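Vumada open day - anyone else go?

nscanlon
Went to the Vumada open day in December. They had 4 stations running and let people in groups of 20. The household one was the busiest. The idea is that a person does a chore by hand first, and the robot is trained on the recordings. Trash and wrappers were the main job that day.

ozupan
I was in the afternoon group. The hand work was the part worth seeing. Thin paper over a small plastic bag, down on a tile floor, is a lot harder to teach than moving blocks around.

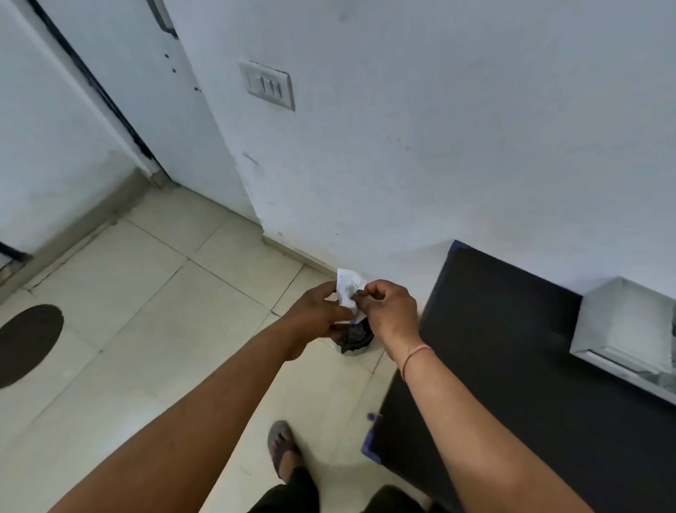
tilework7
Did they let visitors try the arm themselves?

nscanlon
Only at the Oren station, and you got two minutes each. The line was long by 2 pm.

tilework7
Two minutes is nothing. I would skip it for that.

ozupan
I disagree. I got the arm to pick up a cup on my second try, and the guy running it answered all my questions. The Dristenero talk was the weak part. It ran over 20 minutes and was mostly slides.

nscanlon
I liked the talk. It was the only place they gave failure rates. Soft items did worst - bags and tissues mostly.

tilework7
Did they say when the next one is?

ozupan
No date yet. There was a sign-up sheet at the front desk and I put my email on it. Will post here if I get anything.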